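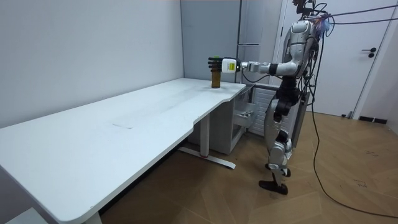
Does the refrigerator have to go at the end of the desk, or can it go underneath? A customer asked us this after the February edition, and added that the old section told people how to plug it in and load it but never where to stand it. The answer is that it goes at the end, on the floor. The steps below have been rewritten.

April 27, 2020
By the Gilden Workroom Guides desk

Section 4. Placing and Loading the Refrigerator Beside the Desk

This section covers the Brustau 96 compact refrigerator used next to a Ploltel desk. For leveling the desk, see Section 3.

Before you start

Clear the floor at the end of the desk where the refrigerator will go. You need 39 inches of open floor in front of it for the door and the drawer, plus standing room for yourself. Take everything off the desktop within arm's reach of that end.

CAUTION: Do not lift the refrigerator by the door or by the drawer.

4.1 Placing the refrigerator

1. Set the refrigerator on the floor beside the rounded corner of the desk. The side of the cabinet may stand close to the desk. Leave 2 inches free behind the back.

2. Check that the desk leg does not rest against the door when it opens. If it does, slide the refrigerator away from the desk in small moves, keeping it upright.

3. Open the door as far as it will go without forcing it. It should swing out over bare floor and stay clear of rugs and chair casters.

4. With the door fully open, pull the drawer toward you. A drawer that catches on the door usually means the door is only partway open. Push the drawer back in, swing the door wider, and try again.
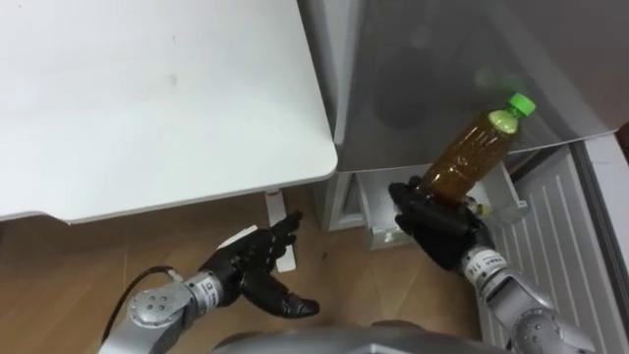 If it still catches after that, the cabinet is probably leaning. Check the front feet and turn the lower one out until the cabinet stops rocking. Wood floors often dip a little near a wall, so check again once the refrigerator is in its final place.

5. Close the drawer, then the door. Let the refrigerator stand upright for several hours before plugging it in.

NOTE: Kwok felt pads (part 556) can be put under the desk legs on wood floors. Do not use them under the refrigerator.

4.2 Loading

1. Wipe the inside with a damp cloth and dry it.

2. Put small items in the drawer, lowest ones at the front. Anything taller than the side walls goes on a shelf.

3. Stand small bottles on the desktop while you sort them. Tighten the caps, wipe off any drips, and place the bottles in the refrigerator upright.

4. Look along the ribbed inner side of the door for crumbs or spills. Use a soft brush between the ribs, then a cloth.
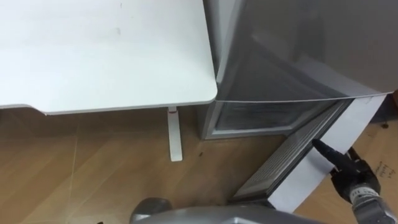

5. Push the drawer all the way in and close the door by its outer edge. Press once near the top and once near the bottom.

6. Wait for roughly a day at the middle setting before changing the temperature.

CAUTION: Keep medicines and cleaning products out of a refrigerator that is used for food.

4.3 Marks on the desktop

Gray smudges on a white top come off with warm water and a little dish soap. Scuffs may need a second pass. Do not use scouring powder on any Ploltel top. Dry the front edge and the underside of the rim when you are done.

Continue with Section 5, Cable Routing.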